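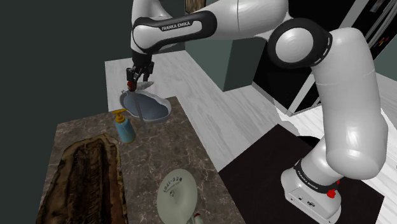

I've been running the Friday robotics club for a while now, and the thing I get asked about most is the software we use, so I finally gave it a page of its own. It's called the Bitonell Kitchen Pack, and it's a simulated kitchen with a Franka arm in it that you can drive from a school laptop. We built it on top of a simulator called Eltance – two students did most of the work over one very long July, and I mostly ordered pizza and fixed typos.

## What you get

- One kitchen, with marble counters and more clutter than my own (I didn't think that was possible!)
- A Franka arm with a two-finger gripper, already set up
- 63 practice tasks, from "pick up the cloth" to some truly mean ones
- A wrist view, so students can line up the fingers close to the counter. See-through objects are my favorite test for this, and they're hard to judge in dim light, so go slow and give beginners a few extra tries

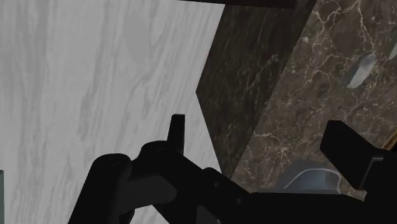
## What you need

Any laptop with 16 GB of memory will run it, though the older ones in our lab do get loud. The download is 680 MB. You can drive with a keyboard, but please get a game controller if you can – the kids learn so much faster with one, and they fight over it less if you get two.

A club license is 458 dollars a year and covers every student you've got. Home use is free for members of a licensed club. Just send me the list of names and I'll set up the logins, usually the same evening.

## Where I'd start

Cloth! Everybody wants to go straight for the heavy stuff, and I get it, but a crumpled cloth held over the basin teaches you more about gripper height than anything else in the pack. We make it the first graded run of the season. You score on where the cloth ends up and how much you knocked over getting there, and there's a lot on that counter to knock over. My own best is 624 points, set after everyone had gone home, so it doesn't count.
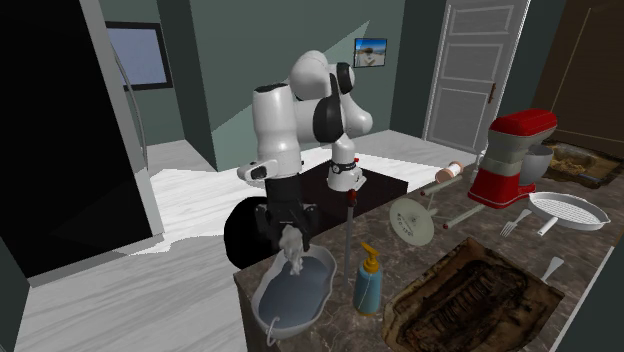 Trinidad Domínguez wrote in to say that the cloth run took her group three meetings, and that they only got anywhere once they slowed the arm to half speed and let one student call out the height while another one drove. She'd also like a version with two cloths. I've put that on the list for the next update, along with a proper save button, which I know, I know.

To order or ask for a trial login, write to Rebecca Mancuso through the club contact form. Trials last two weeks and include all the tasks.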